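About Clerton

Clerton is a small studio which makes digital card games. Our first title, Futenton, is a trading game where each card belongs fully to the player who holds it. You can play it, lend it to a friend or sell it in our own market, and the fee is the same for everybody.

The studio was started by Bethel Kassa and Fasil Abdella, who met while working on payment software in Porley. They wrote the first rules of Futenton on paper and tested them with 7 players during one long winter. The open beta came in March of the next year.

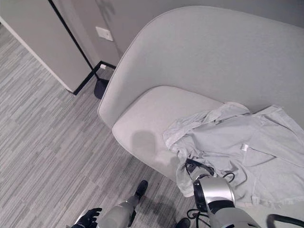
Today we are a team of 19 people. Kalkidan Assefa leads the card design, and Liya Woldegiorgis takes care of the ledger and the wallets - if your transfer is late, she is the person who will find it. Our second game, Beyene, is in closed testing now. It is slower than Futenton and is made for 2 players only.

The current Futenton set has 2762 cards. We do not sell mystery packs, and we publish the supply of each card before the sale opens.

For press and partnership questions, please write to Tsegereda Mersha through the contact form. She answers in English and Amharic.

Page last updated: 2026-09-28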